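The Quiet Thrill of Running Your Own Node

2023-09-11

My node finished syncing at 2 in the morning, and I was still up to watch it. I'd been checking the progress bar every few minutes like a kid waiting for a cake to come out of the oven. When the last block landed I made toast and walked laps of the kitchen.

Plenty of people who own crypto have never run a node, and I get it. Your wallet works fine without one. You open the app, it asks somebody else's server what your balance is, and the server tells you. But once you've had your own copy of the ledger sitting on a shelf at home, checking every single transaction for itself, it's hard to go back!

I run mine for Oris, a small proof-of-stake network that started out among a bunch of hobbyists in Cheetham and still has that feel to it. On the day I joined there were 1257 nodes online. The chain takes up 344 gigabytes, so a cheap one-terabyte drive leaves lots of room to grow. My computer is a secondhand office desktop that cost less than a decent pair of boots, and it lives in the hall closet.
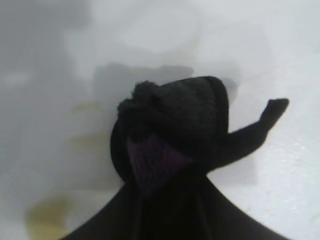
What you'll need

An old desktop or a small single-board computer will do, as long as it has eight gigabytes of memory. Get a solid-state drive. I tried a spinning one first and the sync crawled so badly that I gave up after four days. You'll also want a home internet plan without a data cap, or at least a generous one -- the first download is the big one, and after that the traffic settles down.

For software I use Kavura, which is free and has the friendliest setup screens I've come across. It asks you where to keep the chain, how much bandwidth it can have, and whether you want to accept incoming connections. Say yes to that last one if your router lets you. Other people's nodes can then pull blocks from yours, and seeing the first stranger connect is a real treat (mine showed up within the hour).

When it goes wrong

It will, a little. The block explorer page inside Kavura gave me a 404 for most of a week in June, and I was sure I'd broken something. The fix was one line in the settings file, and I found it on the Lollano forum, where people answer beginner questions with a patience I've rarely seen online. Read the pinned threads there before you start.

And keep your wallet keys somewhere else entirely. A node doesn't need them to do its job, so there's no point leaving them on a machine that talks to the internet all day.

Mine has been up since the June update with one restart, for a power cut. I still look in on it most evenings before bed -- block height, peers, drive temperature -- and then I go and tell the cat.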